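New preprint from our group is up and I've been waiting months to talk about it! Short thread on teaching a robot to tidy up using nothing but hand-held grippers and other people's living spaces. 🧵

The usual way to collect training data is to drive a robot arm remotely. It's slow, the arm weighs a ton, and you end up with one lab table filmed over and over. Our policies got really good at that table and fell apart everywhere else.

So Aurora Figueiredo built Uko, a gripper you hold in your hand with a camera mounted on it. You squeeze, it closes, and the camera sees what a robot's wrist would see. No arm needed until test time.

We collected more than 1,000 demos across 24 homes. The only rule for the objects was "whatever's lying around." Cups, cans, boxes, peel, all in one pile on whatever cloth was already there.

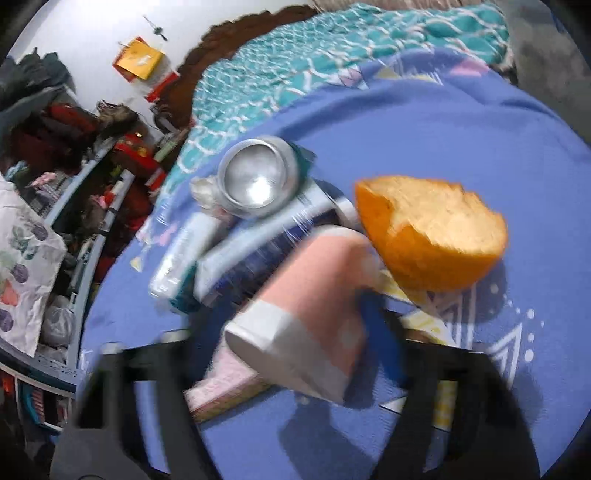
Paper cup between the fingers, orange peel right next door. Motion blur stays in the training set!

I love this kind of data. Patterned cloth, a rounded surface, clutter off to the side. A policy that only ever saw plain gray tabletops has no idea what to do with any of it.

The result: we kept the number of demos fixed and only changed how many homes they came from. More homes won on all 3 of our test tasks (and it wasn't close on the cup one).

What still fails: thin flat things, and anything soft that folds when you pinch it. Clementina Peixoto has a fingertip idea for this that I'm very excited about, but that's her thread to write.

Code and gripper print files go up in January under the project name Starkolen. If you build one, please send me your weirdest pile of stuff!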